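Dranville Home Soap and Candle List - Archive

Home | Threads | Authors | Search | Join | Help

Re: Reusing small bottles for scent oils
From: Remzi Akyol

Kusum Joshi wrote:
> I have a drawer full of little bottles from the Varemside swap and I want
> to put my winter blends in them. Some had perfume in them before. I rinsed
> them in hot water and dish soap and the old smell is still there. Is there
> a way to get it out, or should I give up and order new ones? Also, how
> full do you fill them? Last November I lost a whole batch that went
> sharp and thin by the time I opened it.

Kusum,

Glass can usually be saved. Plastic that has held perfume for a long time usually can't, at least not well enough for a light blend. The scent goes into the plastic itself and washing only reaches the surface. I keep a box of those for lamp oil and workshop things where the smell doesn't matter.

For glass, dish soap is fine as a first wash but it won't finish the job. Take the bottle apart as far as it goes. Wash all the parts, then fill the bottle with plain rubbing alcohol, close it with a scrap of foil and leave it overnight. Keep it away from the stove while you do this. Pour it out the next day, rinse with warm water and stand the bottle upside down on a rack. Give it two full days. A narrow neck holds water much longer than you would think, and a few drops left in the bottom will cloud an oil blend.

Most of the smell that stays behind is in the cap. Check the liner. If it is a paper or foam disk, pry it out with a pin and throw it away. I buy replacement disks from Irner in bags of 200 and cut down the ones that are too big. If the cap is one solid piece, soak it by itself and smell it after it dries. If it still smells after two soaks, I would keep the bottle and find another cap. 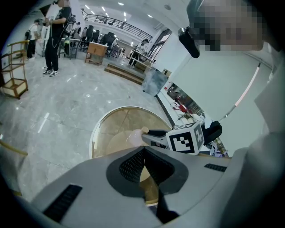

Ghizlane Ouazzani told me she doesn't bother with alcohol at all and packs the clean bottles with dry baking soda for a week, then rinses with white vinegar. She gets good results with vanilla and citrus. It did nothing for her on patchouli, and I had the same trouble with patchouli using alcohol, so maybe set those bottles aside.

On your second question, fill them to the bottom of the neck. Your batch that went sharp sounds like too much air in the bottle, or too much light, or both. Citrus oils are the worst for this. I made the same mistake for years with half-full bottles on a windowsill. They looked nice there and every one of them turned. Now I keep everything in a shoebox in the hall closet and only pour off what I need.

If you have a half-used blend you want to keep, move it to a smaller bottle. That is the best use for the tiny ones from the swap. Write the name and month on a paper label and put clear tape over it - oil on your fingers will take the ink off otherwise.

As for ordering new, I looked at the price at Kamel last month. They want you to take a case of 1,000 to get the good rate, and I don't know anyone here who needs that many. If a few people on the list want to split a case I could take part of it. Write to me off the list so we don't fill everyone's inbox.

One more thing on cold weather. Some of the thicker oils, rose for one, can go cloudy or partly solid in an unheated room. They haven't spoiled. Stand the closed bottle in a bowl of lukewarm water until it clears and turn it over slowly. Don't use the microwave.

Remzi

Previous message | Next message | Back to thread

Comments on this message (3)

Yasmine Nasr
The pin works for foam liners but mine were glued in. I used a small crochet hook and got them out in pieces. Put the cap in warm water first.

Ehab Ouali
I would split a case. I can use 9 dozen if they are the short ones with the wide neck, fewer if they are tall. Do they come with caps or are those extra?

Kusum Joshi
Thank you, this helps. The worst ones are plastic so they are going in the workshop box. I have four glass ones soaking now. Ehab, the Kamel page says caps are extra.

Log in to comment | Report | Top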